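Sorting Out the Fastener Bin: Our Workshop Skills Report

Team Hidska, written up by Ülle Luik

Why we picked this

Our shop class had to choose one small thing in the workshop that wastes everybody's time and try to fix it. Other teams went for big stuff (Team Cotum is redoing the whole lumber rack, good luck to them!). We went for the bolt bin. If you've ever tried to put a bench vise back together in October with five minutes until the bell, you know the bin I mean — a deep plastic tub where every leftover bolt, nut and washer has been landing for years.

I timed myself looking for a matching pair before we started, a bolt and the nut that fits it. It took me 11 minutes, and I was really trying.

What we did

First we tipped the bin out in batches and went through 357 pieces in total. We sorted by finish first, black in one pile and silver in another, and only then by size. I wanted to do size first and got outvoted, and I have to admit the color way went faster. Your eyes do most of it before you even pick anything up.

Then came thread checking, my favorite part. We pulled small sets onto a flat surface and tried nuts on bolts by hand. If a nut spins on with two fingers, it's a match. If it grabs after one turn, stop, back it off and try another one. Forcing it just chews up the threads, and I ruined a perfectly nice bolt learning that.

One of our small sets had three black hex bolts, a silver one and 2 dark nuts. The top black bolt is longer than the other two, so it would go in a separate tray even though the finish is the same. The silver one has a thicker shank, and you can see how crisp its threads are.

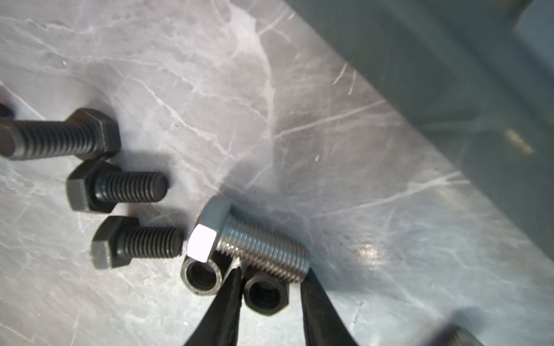
What we ended up with

The sorted pieces went into shallow trays from Mullau, with a sample bolt glued to the front of each one. We tried paper labels first, but they got greasy and fell off in the first week. The glued samples are much better, you just hold your bolt up next to them and look.

I did my search test again afterward and found my pair before I'd even finished saying what I was looking for. We still have a tray of mystery nuts with no partners. Next term I'd like to borrow a proper thread gauge and work through those, and maybe start on the wood screws too.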